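Prukell Script Editor: Installation and Licence FAQ

Last updated: June

Answers to the questions most often sent to the Prukell support desk. They apply to the desktop editor on Windows and Linux. The browser version has its own page.

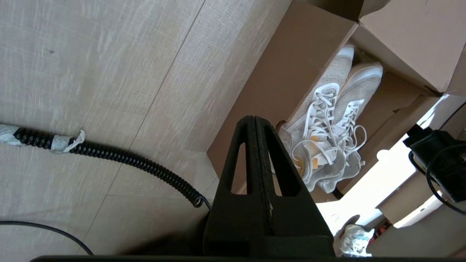
Installing

Which download do I need?
Take the full installer unless your machine has no internet connection. The full installer is 475 MB. The offline package contains the same editor with the language packs and help files included, and has to be unpacked before you run setup.

Can I have two versions on one computer?
Yes. Version 2 installs into its own folder and leaves an older copy alone. Settings are copied across the first time you start it. Projects saved in version 2 cannot be opened in version 1, so keep a copy of anything you still share with people on the old release.

Setup stops with error 421. What does it mean?
The installer could not write to the target folder. Close the editor if it is open, then run setup again as an administrator. On Linux, check that you own the folder given after --prefix. If the error comes back, send us the file setup.log from your temporary folder.

The editor starts but no compiler is found.
The editor does not include a compiler. Install one, then open Settings – Tools – Paths and press Detect. If the list stays empty, type the full path by hand. Paths with spaces do not need quotation marks.

Licences

How many computers does one licence cover?
A personal licence covers 2 computers used by the same person. To move it, choose Help – Release licence on the old machine first. If that machine no longer starts, write to Wendy Fairclough at the Sindelham office with your order number.

Do students pay?
No. Register with a school or college email address. The licence runs for a year and can be renewed while the address still works.

Can I work offline?
Yes, once the licence has been activated. The editor checks it again when a connection is available.

When is the licence server down for maintenance?
Saturday, from 6 a.m. Copies that are already activated carry on working, but new activations will fail until it is finished.

Contact: Prukell Support, Sindelham | © Prukell | Back to top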